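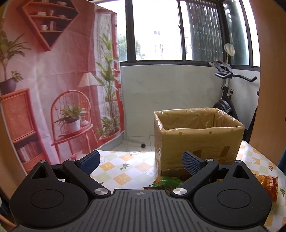 How to Pack Snacks for a Long Bus Trip

Long bus rides often stop less than you expect, and the food at the stations costs more than it should. My ride to Drirkton takes 7 hours, and I bring all my own food. You can get this done the night before in 30 minutes.

Step 1. Plan one snack for every two hours
Add one extra in case the bus runs late. Crackers, nuts and dried fruit all travel well. Leave out chocolate in July.

Step 2. Clear the kitchen table
Put everything you plan to take on it, then put back anything that needs a fork or a fridge.

Step 3. Keep single wrappers closed
Crackers that come wrapped one at a time should stay that way until you eat them. Once a wrapper is open, the cracker goes soft in an hour or two.

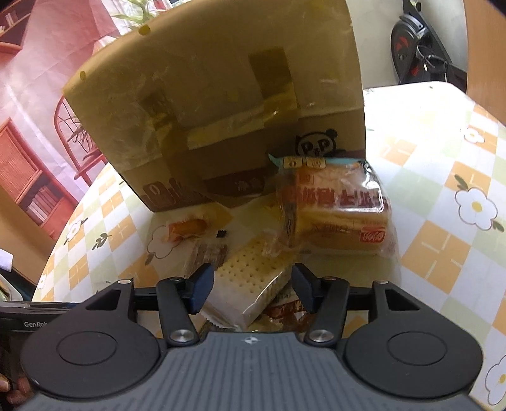
A cracker-like snack in its own clear wrapper, on a flowered tablecloth.

Step 4. Pack by weight
Water and fruit go at the bottom of the bag. Crackers go on top or in a side pocket - never under a bottle. If your bag has no stiff sides, use a small lidded box.

Step 5. Add the extras
Bring napkins, an empty bag for trash and a refillable bottle. Lizeth Sotelo wrote in to suggest a damp washcloth in a zip bag, and I now take one too.

Keep the bag at your feet and not in the overhead rack. The rack gets warm on sunny days, and you will have to climb over your neighbor to reach it.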